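Section 4: Setting out the ring stacker

Read this section before the first play session. It covers the loose parts, the choice of surface and the first ring. Cleaning and storage are in the next section.

4.1 Choosing a table

1. Use a flat, level table with a plain top. Pale tops are best, as the coloured rings are easy to pick out against them.

2. Wipe the top and let it dry. Crumbs under the peg will make it rock.

3. Stand the peg upright, well in from the edge. Leave room on one side for the rings.

Note: A round table suits two players, who can sit facing each other with the peg between them.

4.2 Placing the first ring

1. Pick up the light blue ring. It is a thick ring with a black and white checked band.

2. Hold it level over the top of the orange peg and lower it gently. If it catches, lift it clear and start again.

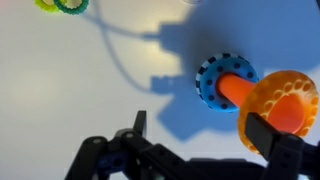 3. Let go once the ring is fully down. Do not press on it or twist it to make it sit lower.

4. Check that the peg is still upright. If it leans, take the ring off, move the peg to a flatter spot and repeat from step 2.

Caution: Do not let a child lean over the peg while standing on a chair. Keep the peg away from the table edge at all times.

4.3 Laying out the other rings

1. Lay the remaining rings flat on the table, all to the same side of the peg. They need not be in a row, and it does no harm if one rests partly on another.

2. Keep the clear ring nearest the player. It is harder to see on a white top than the green, pink or orange ones and is the one most often left behind at tidying time.

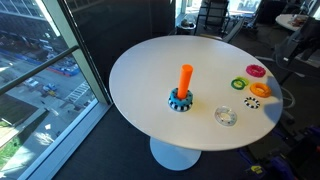

3. Ask the player to choose a ring by colour or by feel. The textured edges can be felt with the eyes shut.

4. Add one ring at a time. Younger players may need the peg steadied by an adult.

Note: In bright daylight, move the players so that the sun is behind them.

4.4 Missing or damaged rings

Take a cracked ring out of use straight away. Replacements are sold singly by Fladwood under part 71. Please give the colour when ordering. Write to Nafula Lyimo at the Astton office if a ring was missing when the box was opened.

Guide revised February 15, 2019. Text by Josphat Ondieki.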